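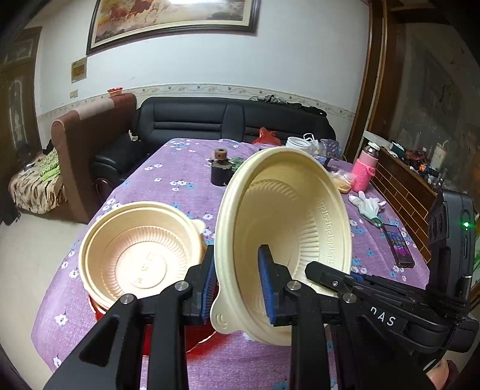

The Lindholm Hall Summer Lunch: Tables and Tableware

The summer lunch was held in July in the main room at Lindholm Hall, Juren. The tables were set in the morning, lunch was served at noon, and the room was back to normal by 6. This page collects the notes and captions from the day, mostly about the tables, the cloths and what people ate from. Sign-up was for 100 places, and the kitchen planned on disposable bowls for the main course, with the hall's own dishes used where there were enough to go round.

The purple cloth
Flowered cloth, bought by the roll in Jirklow and cut to length for the long tables. The print is small white and blue flowers with dark centers. It hides gravy well and does not hide candle wax.

Ironing
Done the evening before on a folded blanket, as the hall ironing board has a bent leg. The creases across the middle came back overnight and were left alone.

Cream bowls
Disposable, with a thick rolled rim and a small tab at the edge. There is a Greek-key band pressed into the inside wall. They look better on a dark cloth than the plain white ones used last year.

Separating the stack
The bowls nest tightly. Lift by the tab and turn slightly, or two come off together and the second one lands on the floor.

Red tableware
The glossy red pieces belong to the hall. They went under some of the cream bowls. They mark easily, so please wash them with a soft cloth.

Bowls set out, no food yet
Everything was on the tables before the doors opened. Last year the bowls were handed out at the hatch and the line went back past the coat hooks.

Forks and spoons
Metal, from the hall drawers. Seventeen of the dessert spoons do not match the rest, and these were put at the far end of the room with the serving dishes.

Main course
Bean stew with barley, ladled from the big pots. A deep bowl suits it. The shallow kind gets tipped as soon as someone reaches for the bread.

Bread
Rye and white, sliced thick and put out in baskets lined with napkins. The rye went first. The second batch was still being sliced when people sat down.

Pitchers
Water with lemon, and black currant cordial. The cordial was mixed on the strong side -- add more water next time.

Side table
Salads and pickles, with the long-handled spoons. The beet salad should have its own spoon and a saucer to rest it on. A pink stain on the cloth has since washed out.

Dessert
Rhubarb cake with custard, served on the small plates. The custard came from Bruteck Kitchen down the road, who also lent two large pans.

Clearing
Used bowls were scraped and stacked by the back door, then bagged. The hall dishes went through the kitchen in batches. Dish towels ran short, so bring a few extra if you are helping in the fall.

Cloths on the line
Washed cool, hung behind the hall, and folded before dark. They are in the tall cupboard, second shelf, with the purple ones on top.

Left over
One unopened pack of cream bowls, a bag of paper napkins and half a tray of cake. The bowls and napkins are in the kitchen cupboard and can be used for any hall event.

Lost and found
A gray cardigan, a child's sun hat and a cake tin with a blue lid. All three are in the box by the front entrance.

Gallery notes: 18 entries were planned and a couple were dropped as repeats. Send corrections to the hall office.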